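3.2 Materials and table layout

Each play table was set up the same way before the children arrived. The tabletop was light wood, left bare with no cloth or mat, and the dough and tools were put out on it by one adult. We used store-bought dough in its own containers. In the pilot we had moved it into plain bowls, but several children asked where the lid was and then went looking for it, so from August on the original containers stayed on the table.

Sessions lasted 12 minutes and began in the morning, after snack. A table held the dough, a small set of hard objects for pressing and cutting, and at least one object with holes. Objects with holes were of special interest to us. Peixoto's earlier classroom notes from the Fakine site suggested that children who were given something to push dough through stayed with the activity longer than children who had only rollers and cutters. Amândio Peixoto also helped choose the objects and wrote the first version of the layout sheet.

Items not meant for handling were kept toward the back of the table or on a second table behind it. This was a practical choice – the rooms at the Fakine and Antunes sites are small, and there was no storage within reach of the adult running the session. We did not try to hide these items. Children sometimes asked for them, and such requests were coded as "off-set" (see 3.4).

3.3 Mixed colors

Dough colors were not kept apart. At the start of the study each container held a single color, and the adult did not correct children who put pieces back in the wrong one. By the second Monday most containers at Antunes held more than one color. We kept using them. Dough was replaced only when it had dried out or had picked up grit from the floor, and the replacement date was written on the layout sheet. Pieces of different colors that could still be pulled apart were recorded as separate; pieces that had been worked into each other were recorded as blended. Figure 4 shows part of a table with two colors in one container. 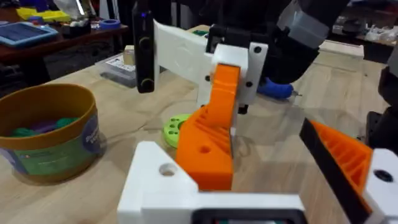 Figure 4. Green and purple dough in a round container with a yellow rim; a lime-green disk with holes lies on the same table.

Containers with two or more colors were treated as a single item in the object counts. Coders worked from the layout sheets and did not judge how much of each color was present.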